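Textile Care Review
Journal > Back issues > Domestic laundering > Full text
Abstract Methods Results References

3. Colour loss in dark household fabrics

3.1 Materials and wash schedule

The fabrics were drawn from the retained stock at Zatwood and consisted of cotton and cotton-rich cloth dyed in dark shades: navy, bottle green, deep teal and black. Dark shades were preferred for the main series because small losses of dye are easier to detect on them by eye and because householders complain of them most often. Pieces were hemmed before washing so that fraying would not add to the measured loss of weight.

Each piece was washed in one of 4 water supplies. Two of these, Clultness and Irnwood, are hard; the other two are soft. Water was drawn at the tap on the morning of use and was not treated further. Detergent was a plain powder without optical brightener, dosed by weight of dry load. No softener was used at any stage. The spin speed was held constant throughout, as earlier work by Koller had shown that abrasion during spinning can be mistaken for dye loss when only the face of the cloth is examined.

Drying was carried out indoors on flat racks, out of direct sun. Line drying was considered and rejected, given that exposure to light could not be kept equal between sites in October. Pieces were turned once during drying. A small number showed rack marks after the first cycle, and the racks were then covered with undyed cotton sheeting.

3.2 Visual assessment

Shade was judged against an unwashed control cut from the same length of cloth. Two assessors worked separately and recorded a grade for the body of the piece and a second grade for seams and folded edges, where wear tends to appear first. Assessment took place in the early afternoon under the same lamps. Where the two grades differed by more than one step, the piece was set aside and graded again the following day without reference to the earlier score.

The surface on which a dark fabric is viewed has some influence on the grade given. Against a pale or warm ground the cloth looks deeper than it does against grey, and very deep teal in particular is easily recorded as black (Figure 1). All grades reported in Section 3.3 were therefore taken on neutral grey card. 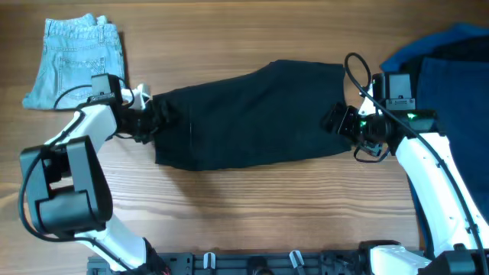

Figure 1. Very dark teal cloth on light brown wood.

Wendelin Ammann objected in correspondence that grey card brings in an error of its own, in that assessors become stricter as a session goes on and the card offers them no warm reference to return to. He would prefer that each session open and close with the same control piece, and that any drift between the two readings be reported alongside the grades. The suggestion was adopted for the second half of the series. The drift found was small and always in the direction he had predicted.

3.3 Results

Loss of shade was greater in hard water than in soft for all cotton pieces. The difference was slight after the first few cycles and became plain later on. Cotton-rich blends followed the same order but with a narrower spread, and in the soft supplies the blends could not be told apart from their controls on the body of the cloth. Seams and folded edges were graded lower than the body in every case - including those pieces for which the body showed no change at all.

Much of the apparent fading in hard water was due to mineral deposit and not to loss of dye. When washed pieces from Clultness were steeped in dilute citric acid and rinsed, the body grade recovered in part. The edge grade did not, which suggests that wear at the edges is mainly mechanical. Pieces from Irnwood recovered less, and the reason for this is not clear from the present data.

Panasiuk has argued that householders judge a garment by its edges first and will discard it on that basis even where the body is sound. If so, advice on water softening alone will do little to lengthen the useful life of dark clothing. Turning garments inside out and reducing the load may matter more, and both are examined in Section 4.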